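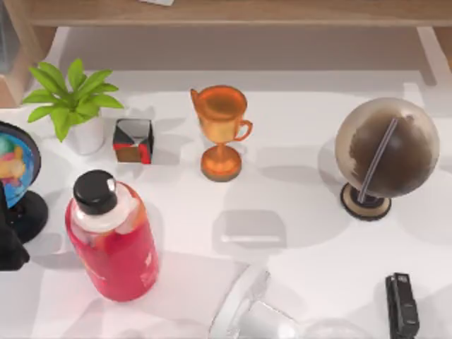

A reader in Duluth wrote to say she had paid for the deluxe sea kayak weekend, done everything the guide told her, and come home unable to see why it cost more than her first car's transmission. Her group never left the bay. Her certificate, she added, had a nicer border than her diploma.

I have kept that letter on my desk all spring while reading brochures. Guided paddling has become a business of packages, and the packages have grown names, tiers and badges. I wanted to know what the money buys, so I signed up for three of them between May and September and paid full price each time.

The first was Tirkel, which runs day trips out of a gravel lot beside a boat ramp. It charges $100 for four hours on the water, a loaner boat and a sandwich. The website promises "expedition-grade instruction." What I got was a young guide who watched us wet-exit in waist-deep water, corrected two people's grip and took us along a mile and a half of shoreline at a pace that suited the slowest boat. We practiced one assisted rescue. The water was cold and my turn was ugly. I came back knowing how to get into a boat I had just fallen out of, with help, on a calm morning.

That is a fair thing to sell for $100. It is a long way from an expedition.

Abbasi sits a step higher. The two-day course costs $290 and ends with what the company calls a Coastal Competence card, good for a discount on the next course up. Most of day one was strokes. The instructor was patient and had a gift for spotting the one thing you were doing wrong with your hips. I liked the teaching very much. I liked the card a good deal less.

The second day was supposed to be wind and current. There was no wind. We sat in flat water while the instructor explained what we would be feeling if there were any, and at three in the afternoon we all passed. I asked whether anyone could come back on a rougher day and finish the part we had missed. Yes, I was told, at the returning student rate.

Nobody can order up a breeze, and I would not want a beginner class pushed into one for the sake of the syllabus. But a card that says you can handle coastal conditions ought to wait until you have met some. Three of my classmates were already talking about an island crossing later in the summer, and they were talking about the card when they talked about it.

Then there is Firkura, and the reason for this article. Firkura's six-day trip costs $3,000, not counting the flight, the tip or the "recommended kit," most of which Firkura will sell you. The brochure is beautiful. It uses the word "transformative" on four pages, and on one of them it is talking about the dry bags.

The days were good. I want to be clear on that, having come prepared to dislike them. We launched at seven most mornings, paddled until lunch, and made camp early enough to hike or nap. The food was better than I eat at home. We saw seals and one very bored-looking eagle, and on the fourth day we had a following sea that scared me for most of an hour and taught me more about bracing than everything before it.

What I could not find was the instruction. The page I booked from listed daily skills clinics. The first one lasted twenty minutes. The second was canceled for rain - on a kayak trip - and after that the word stopped coming up. When I asked, the lead guide said that the whole journey was the clinic. I have thought about that answer a lot and I still think it was a dodge.

The group ran large, too. The sales page said "small party." We had two guides and enough paddlers that the front of the line was often around a headland before the back had left the beach. On a mild day it doesn't matter much. On the fourth day I looked over my shoulder for a guide and saw only a man from Ohio who looked as worried as I was.

All three companies rent or sell gear, and all three have a great deal to say about it. The current favorite is a tow belt from Stastex that goes for $300. Both Abbasi and Firkura had it hanging by the sign-in sheet. It is well made, the buckle works with cold hands, and I was told by two separate people that I would not regret owning one. Neither asked whether I ever paddle with anyone I might need to tow. (I mostly go alone, on a lake, after supper.)

My old belt has a knot in it that I tied myself. I used it on the trip and it held, though I only used it to pull a boat off some rocks. A real tow in real chop might be another story, and I'd be glad to borrow the Stastex for a day and find out. No one was renting that one.

So, before you put down a deposit, call and ask how many students there are to each guide, and get the answer in writing. Ask what happens to the rough-water session if the water stays flat. Ask for the rescue you will be expected to do by yourself at the end, because if the person on the phone has to go and check, there probably isn't one. Tirkel answered all of this in one call. Abbasi took two. Firkura sent me the brochure again.

I wrote back to the reader in Duluth and suggested the local club, which meets at a public beach and charges the price of parking. She has been twice. She says the teaching is uneven and one of the loaner boats leaks, and she rolled up for the first time in July.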